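Prineo opens textile repair and reuse centre in Plosbridge

PLOSBRIDGE, September 5, 2025 – Prineo, the clothing reuse organisation, has opened a repair and sorting centre in the former Gudeta mill building in Plosbridge. The centre will accept worn and unwanted clothing from households across the district and will offer mending services to residents at a low fixed charge.

The new premises bring together work that was previously divided between two smaller sites. Donated items will be checked, sorted by fibre and condition, and then sent for resale, mending or recycling. Clothing that can be worn again will be sold through the Prineo shop on the ground floor, while items beyond repair will be passed to Grola, the fibre recycling company, under an agreement lasting four years.

"Plosbridge has a long connection with the textile trade, and we are very pleased to bring that work back to the Gudeta building," said Fumiko Kaneko, Chief Executive of Prineo. "Many households have told us that they would prefer to keep their clothes for longer but do not know where to take them. They now have somewhere in the middle of town."

The mending service covers knitwear, trousers, coats and household linen. Small knitted items and hosiery, which many charity shops decline, will also be accepted provided that they are clean. Single socks and gloves may be included in a donation and will be sent for fibre recovery if they cannot be matched.

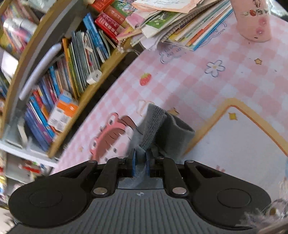

Grola will collect material from the centre every two weeks. Wool and wool-rich fabrics will be separated by colour before shredding, which reduces the need for dyeing at a later stage. The recovered fibre will be used in felt underlay and in new yarn – the latter to be spun at Grola's existing works.

"Good sorting makes a considerable difference to what we can produce," said Wahyudi Pelupessy, Head of Materials at Grola. "Mixed bags of clothing have limited value to a spinner. The arrangement with Prineo gives us a steady supply of known quality, and we expect the first yarn to be ready in January."

The centre employs eight members of staff, six of whom have transferred from the earlier sites. Evening classes in darning, patching and simple alterations will be led by Tomomi Kubo, Repair Workshop Manager, and are open to adults of all abilities. Places must be booked in advance at the reception desk.

Residents who wish to donate are asked to bring clothing in closed bags during opening hours. Duvets, pillows and carpets cannot be accepted.

Notes to editors

Prineo collects, repairs and resells used clothing and household textiles. Grola recovers fibre from discarded garments for use in yarn and felt.

Interviews and visits to the centre may be arranged through Sota Morikawa, Communications Officer, Prineo, Gudeta Building, Plosbridge.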